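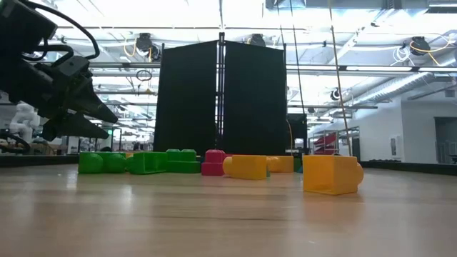

Amos Achterberg
29 May 2021

Two weeks with the Bolludix two-finger gripper kit from Urnari. Notes for anyone pricing one for tabletop picking.

Contents: gripper, wrist adapter, cable set, license for the grasp planner. Mounting took 77 minutes, most of it spent on cable routing. The manual shows one routing and the supplied clips fit another.

Test set is toy building blocks. Studs on one side, hollow on the other, so the same part gives a good grasp or a bad one depending on how it lands.

Results so far: upright blocks are easy. Blocks on their side are fine if the planner picks the flat faces. With the open side toward the fingers it tends to go for the thin edge, and the part rotates during the lift.

The tapered tips help in tight rows. They also have little contact area — wider pads are sold separately and I have not tried them.

Force control has 7 steps. I would like finer ones at the low end. Step 2 drops parts, step 3 is more than I want on soft plastic.

Urnari says to check the finger screws every 4000 cycles. Mine needed it sooner. Mwangi Athumani reports the same on his unit, with threadlocker as the fix.

Support replied in a day. Firmware update is promised for October. Keeping the kit for now, wider pads next.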